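Search this site
Enter keywords

About Metau

Metau rents robot hands by the month to people who have things to pick up and would like to stop doing it themselves.

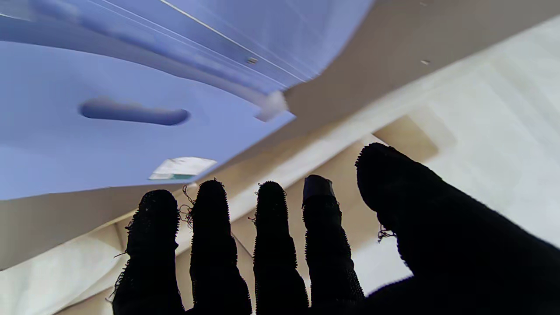
We started in October, in half of a former bakery, with one hand and a customer who wanted it to pack returns. The hand did well with boxes and badly with nearly everything people put in boxes. Ksawery Mazurek, who founded the company and still opens the mail, took this as encouraging. The rest of us took it as a long winter.

What we offer now is called Samholm. It is a five-fingered hand, a wrist camera, a stand, and a person from our shop who comes along for the first 20 working days. Most customers ask if they can keep the person and send back the hand. They can't, though Matěj Sokol has been offered a parking space in two cities.

The rental covers setup, repairs and a fresh set of gloves every month. Yes, gloves. We fit knitted ones, which grip plastic and cardboard nicely, shed a little fuzz, and cost less than anything our competitors have patented. Kavitha Suvarna tested 242 kinds before settling on the current pair and will tell you about the others if you let her sit down.

Before you sign anything, send us a crate of whatever you handle all day. We try it in the shop for a week and mail you a report of every pick, including the embarrassing ones. Our longest report so far ran to 1359 picks of bathroom fittings for a wholesaler called Grosis. They rented 5 hands. We also tested for a candle maker and told them to keep doing it by hand, the ordinary sort. They sent candles.

Things Samholm does well: tubs, totes, cartons, folded cloth, bottles with the caps on. Things it does slowly: anything in a thin plastic bag. Things we turn down: glassware, live animals, and the jewelry trade, after a conversation with our insurer.

Ctibor Šimko runs repairs and answers the phone on weekdays. If a finger stops working, he will ask you to turn the hand off and on again, and he will wait on the line while you do it. Svatopluk Vondráček handles contracts, which fit on two pages because he dislikes typing.

Our next open shop day is 7th December. Bring an object. Coffee comes from Kratochvíl next door and is better than ours.

Contact: use the form or call the shop | © Metau. All rights reserved. | Back to top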